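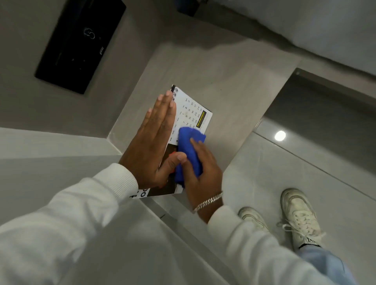 *Left hand holds, right hand wipes: a ring-bound calendar on the kitchen counter.*

There are people in Flellside who will tell you that Nusrat Magsi's house is full of old newspapers. This annoys her. She doesn't keep newspapers, has never kept newspapers, and regards people who do as a fire risk. She keeps calendars.

Specifically she keeps small ones, the sort that stand on a desk or hang off a hook by the till, given away by garages and dentists and firms that sell ball bearings. She has 3,626 of them. Of these, 2,749 have been cleaned, listed and put in a box with a number on it. The rest are in the back bedroom, which used to have a bed.

"People say, what about the other eight hundred and whatever, and I say, what about them? I've got a job."

The job is in the accounts office at Prislow, a firm that makes fittings for caravans, where she has been long enough to have received a good many calendars herself. Prislow gave them out to customers every January until it decided that everyone had a phone. She still brings this up at meetings.

We talk in the kitchen, where the wiping is done. The counter is pale grey with a faint veining in it, and she likes it for the purpose, it being smooth enough that nothing snags and light enough to show what has come off. She tried the dining table first. It has a grain, and she once pressed the grain into the back of a tyre merchant's March.

I had expected equipment. In my head there was a lamp on an arm, possibly tweezers. What there is, mostly, is a bright blue microfibre cloth.

"It's from a pack. They come in blue, yellow and pink and I use the blue for calendars, and if anybody uses the blue for the hob they hear about it."

### Thumb in

The method takes a minute to explain and, she says, a couple of years to do without swearing. The card lies flat. The left hand goes on top of it, palm down, fingers straight and close together, with the tips up towards the binding. The thumb tucks in underneath the fingers.

"If your thumb's sticking out you'll catch the corner with it. You'll think you won't. Then you've got a crease, and a crease is for life."

The cloth gets bunched up into a soft wad and goes in the right hand. She doesn't fold it into a neat pad, having found that a neat pad has edges and that edges find the rings. You press, you move it a little way, you lift it off. Scrubbing is for pans.

And you turn the card to suit your arm. I had noticed that she works with it at an angle, the top pointing away to the right, and assumed there was a theory behind it.

"No, that's just my elbow."

She wears a white knitted jumper for our conversation and a thick silver chain bracelet on the wiping wrist, and I ask, in the tone of someone who has watched a programme about museums, whether one ought to take one's jewellery off. She looks at the bracelet as if I'd suggested removing the hand.

"It sits back from the wrist bone. It's never touched one. My watch did, so the watch is in a drawer."

Gloves?

"Have you tried turning a page in gloves?"

### A good thing to be given

The first calendar came from Panicker, the hardware shop on the hill, when she was eleven. She'd been sent for picture hooks. Mr Panicker put a calendar in the bag with them and told her it was for her mother, and she kept it, a small crime she confessed to at her mother's seventieth birthday. Her mother had no memory of ever wanting one.

"It had a waterfall on it. The same waterfall for all twelve months, because the picture was stuck on the backing and you only tore off the dates underneath. I thought that was marvellous value. By about October I hated that waterfall."

She still has it. It's number 1 in the list, and it is, she admits, in poor condition, as an eleven-year-old will write on things. There's a dental appointment in it and the word NO against a Wednesday, heavily underlined. She can't recall what was refused.

After that she simply didn't throw them away. She doesn't describe this as collecting. Collecting began, in her view, the day she drove to Furimon to pick up a box of them from a stationer's that was shutting, and had to explain the trip to her husband. The box held 142 calendars, all for the same year, most of them for firms she had never heard of and a fair number for the same undertaker.

"You'd think one undertaker's calendar would be like another. They'd done a run with the dates in grey, then someone must have complained that you couldn't read them, and they did it again in black. I've got both. I was so pleased. I rang my sister from the car park."

What did her sister say?

"She said she was at work."

### What is on them

A monthly grid is a monthly grid, and I put it to her that after the first thousand the interest must be elsewhere. She disagrees so strongly that she gets up to put the kettle on.

There are, it seems, grids and grids. Some run across and some run down. The little white one on the counter has its days, SUN to SAT, set out along one side, and she has views on that. Columns of dates going 1, 8, 15, 22, 29 are a pleasure to her. She says them aloud, like someone checking a phone number. Others put the 30th and 31st in with the 23rd and 24th, two to a square with a slash between, to save a row, and she thinks the people responsible should have been made to book a boiler service using nothing else.

Then there are the pictures. This one has a dark photograph, very nearly all black, with a small orange-red shape showing beside her thumb, and a black label near the edge that says RUNNER in yellow. There's tiny print to go with it, which I can't make out and don't try very hard to.

"The dark ones are beggars for fingerprints. You could do a whole white page and not see a mark, then you tip a black photo to the window and it's like a police station."

So does she start with the photograph or leave it till last? She leaves it. The grid gets done first, from the middle, and by the time she arrives at the picture she has, in her words, stopped being rough.

She is dismissive of kittens. Kittens are common. So are thatched cottages, vintage tractors and, for one stretch that she puts down to a single salesman with a big patch, lighthouses. She'd sooner have a calendar with a badly lit photograph of a pump. Somebody stood in a yard and took that picture of the pump, and somebody else said yes, that'll do for June.

### Rings

The binding is where most of the trouble lives. Glued pads shed their pages when they get old, and staples rust. Rings are better, provided you leave them alone, and people don't leave them alone. They bend them to get a page off, then can't bend them back.

She won't wipe across the rings on any account. A cloth will hook itself on a loop and then you have two choices, both bad. Fluff she gets out with a child's paintbrush. The brush came free with something too.

"I've had advice off a man who does it with compressed air. He's got a compressor in his garage. I said to him, how many have you lost over the fence?"

She reports that he went quiet. They remain in touch, and have exchanged duplicates.

The list itself is kept in a hardback ledger from Prislow's stationery cupboard, obtained with permission, which she asks me to make clear. Each calendar gets a line: number, year, firm, town, binding, faults. The faults column is the widest. I'm allowed to read a page of it. "Jam." "Ring 4 bent, not by me." "August gone." "Smells of shed." Against one, a seed merchant's, is the single word "Why".

"October's upside down. They'd printed the lot like that. They must have all just turned it round for a month."

### The back bedroom

I ask to see it and am given what I'd call a supervised view from the landing. There are carrier bags in there, and shoeboxes, and a suitcase which she says is all one bank. Her husband has asked for a date by which it might be a bedroom again. She finds it funny that he asks for a date. He doesn't, she says, find it as funny.

On a decent evening she can do a dozen, with the radio on. On a bad one she does 2, then finds something on the second that wants looking up and that's the night gone. New ones still arrive. People leave them on the step. They mean well, and about half the time they've left her a kitchen tea towel with a calendar printed on it, which doesn't count, and she has nowhere to send them back to.

There's also the question of use. A calendar comes round again, given enough years, with the days falling just as they did before, and it has occurred to her that she must own a correct one for any year you care to name. Does she hang them up?

"What, and get them dirty?"

So what does she use, to know what day it is?

She nods at her phone, which is face down by the bread bin. I say that Prislow's management would be interested to hear it. She says that I'm not to put that in, then that I can, then that I should at least mention she has the alerts switched off.

The tea is ready by now. It goes on the windowsill, at the far end from the counter, and so do I.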